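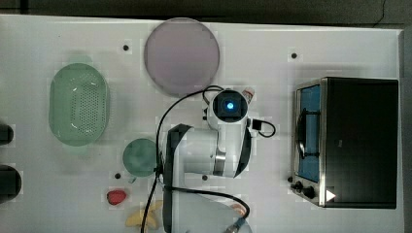

Why Does a Colander Have Holes?

A colander is a bowl or basket that separates solids from water. The light green one is a colander. It is oval, and its bottom is covered with rows of small holes.

Water is a liquid, so it changes shape and flows through a small gap. A strawberry is a solid. It keeps its shape — and it is wider than the hole — so it stays behind.

A plate has no holes. It holds food and any juice that runs out of it.

Word to know
Perforated: having many small holes.

Text by Humaira Ghumman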